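Re: [toritano-players] Prompt cards and the half-hour sets
From: Yasmine Benmoussa
Date: 12 August 2020

Kariuki wrote:
> I went through the prompt cards last night. There are 167 of them, and I
> think we could throw out a third. Too many are jobs (dentist, vicar,
> plumber) and whenever we draw one the scene turns into a customer and a
> shopkeeper. Could we go back to asking the audience for a word? Also,
> are we keeping the sets at 30 minutes? Mine felt long in May.

Thanks for doing that. I agree about the jobs, mostly. Out of the last few scenes I have notes on, the ones that began with a job took longest to get to anything between the two people. They spent the first couple of minutes explaining the work to each other. Please take those out, but keep "lighthouse keeper" and "piano tuner", as both of those gave us scenes where someone was in another person's house or a long way from one.

I am less keen on going back to audience words while we are still playing online. When we ask for a word over the video call there is a gap, then four people type at once, and whoever is hosting picks the rudest or the first. It costs us time and the players go cold. A card is quick. We can look at it again when we are back in a room with people in it.

What I would like to add is a small number of cards with a place and a relationship on them, nothing else. "Car park, two sisters." "Changing room, old team mates." I have written 28 so far and put them in the shared folder. Add your own at the bottom and leave other people's as they are, even if you can't stand them. We can argue about them after we have played them.
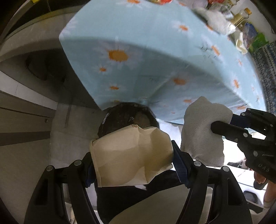
The daisy tablecloth.

On the length of the sets, I timed the recordings. The first half of each one holds up. After that we start bringing back characters because we have run out of new ones, and the callbacks come from habit. I suggest two shorter sets with a break, and a different pair opening each. If you opened the first set, you stay off for the start of the second. It also means that whoever is hosting can do the notices in the gap and we don't have to squeeze them in at the end when people are logging off.

Edits: can we all try to edit earlier? On the call nobody can run across the front of the stage, so we have been waiting for a natural end, and there often isn't one. Clerent suggested that anyone who is off can turn their camera on to end a scene, and the two who are playing turn theirs off straight away. We tried it twice and it worked better than saying "scene". It does need people to keep their cameras off when they are not playing, including when they are laughing.

The recording of the last show has had 889 views, a good deal more than we ever got in the room above Sitero. I wouldn't read much into it, as I don't know how many of them stayed past the opening.

Still needed before the next rehearsal:

- Job cards out (Kariuki)
- New cards added by everyone who wants to
- Someone to host the second set
- Someone to check whether the sound delay is better with headphones on

If you want to host, reply to me and not to the whole list, please. If two people want it I will split the dates.

Yasmine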